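Section 3. Planning and budgeting your hand-held gripper set

Rev. 3/13/20 – A. Darko, Stollwood

Read this before you send the order form. Most returns we got in February were wrong quantity or wrong finger type, not bad parts.

3.1 Work out what you will be picking

1. List the items. Boxes, soft packs, bags, plush, rolls. Mixed is fine.
2. Mark anything heavy or sharp. Goes on a separate line of the form.
3. Pick the finger type. Flat fingers for mixed household goods. Flellow tips are extra, order them now or pay shipping twice.
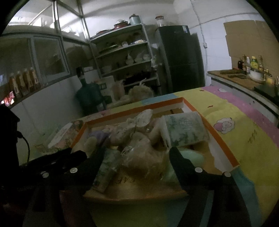 Fig. 3-1. Reaching into an open box of mixed small items.

NOTE: Measure your deepest box first. Fingers have to get down to the bottom of it with room to open.

3.2 Set the budget

4. Start with the base price. 854 per gripper, mount and cable included.
5. Two-handed work needs a pair. Budget for two grippers per operator, plus one spare cable.
6. Add the Tekleab service plan if you want it. 1,000 per site per year, not per gripper. People get this wrong alot.
7. Hold back money for spare tips and screws. Soft packaging is easy on them, cardboard is not.

CAUTION: Do not mix Stulier mounts with ours to save money. Screw spacing is different and the finger will work loose.

3.3 Plan the space

8. A long table is enough for most home or small-shop work. No need to buy a bench.
9. Leave one side open for unpacked goods. Items pile up fast.
10. Route cables away from the jaws before the first pick – along the arm, then down. 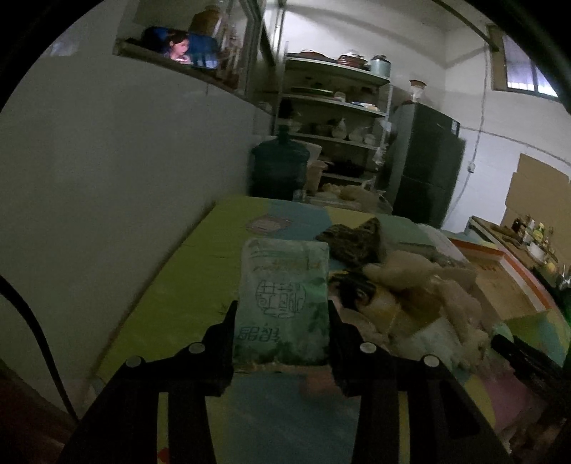
11. Do a trial with light packs first. Grip upright, near the middle, no more squeeze than it takes to hold. If the pack creases badly, back off one step and try agian.
12. Write down which items failed. That list decides wether you need the extra tips.

3.4 Before you order

13. Total under 2,000: order direct, no approval form.
14. 2,000 to 3,000: send the quote to Finlay Cairns for sign-off.
15. Over 3,000: split by site and call first.

NOTE: Quotes hold for 30 days. Spare parts list is in Section 7.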